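# Workroom Diary, June

Entry opened 7:40 a.m. Sorting of the block stock, bay 4.
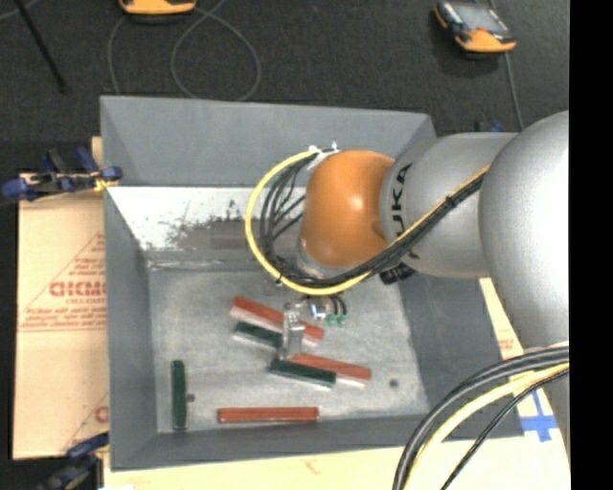 The block stock held in bay 4 was reviewed this morning, ahead of the transfer to the Ditwood building. The stock has not been fully checked since the spring intake, and the register shows two entries that do not agree with the shelf labels. It was decided to begin with the long blocks, which are the pieces most often requested and the ones most often returned to the wrong container. The gray bin had three red and three dark green, lying at different angles and partly over one another, and these were entered in the register under their present colors. The old register uses the terms "brick" and "pine" for the two shades. Those terms are withdrawn as of today.

The red block nearest the front wall of the bin has grooves running along its length. The register makes no mention of grooves on any long block. A note has been placed against line 37, and the question of whether grooved and plain pieces should be stored together is left open until the Florkex delivery list can be consulted. The list was requested last month and has not yet been received.

9:15 a.m. Shelf labels were reprinted. The first set came out with the column heading in the wrong place and was discarded. The second set is acceptable, although the type is smaller than I would prefer and will be hard to read from the aisle. Labels are to be fixed to the short side of each bin, at the left, and are not to be placed over earlier labels. Earlier labels must be removed completely. Warm water was sufficient for most of them; those on the upper shelf required a scraper.

10:30 a.m. The Yüksel crates were opened. One was packed correctly, with paper between the layers. The other held short blocks and end pieces together, with no paper and no packing slip. The contents were moved to the sorting table and will remain there overnight under a cloth. A message has been sent to Yüksel asking for the slip. I have asked that future crates be packed by length first and by color second, as set out in the storage guide.

Noon. Work stopped for lunch. The window on the courtyard side was left open for the paint smell, which is still noticeable by the door.

1:20 p.m. The stock number for the full set was confirmed as 914. It had been copied into the transfer form as 941, and the form has been corrected and initialed. A clean copy is in the blue folder. The Dirkitz form, which covers the cabinets and the sorting table, is complete except for the signature.

3:00 p.m. Swept the aisle and wiped down the lower shelves. The middle shelf in bay 4 bows slightly at the center and should not carry full bins until it has been looked at. I moved the heavier containers to the floor level and recorded the change on the plan. The stepladder has been returned to the hall closet.

Matters carried forward: the grooves, the missing slip, the middle shelf. Tape is running low, and an order for 2 rolls has been written up but not yet sent.

Entry closed 4:45 p.m.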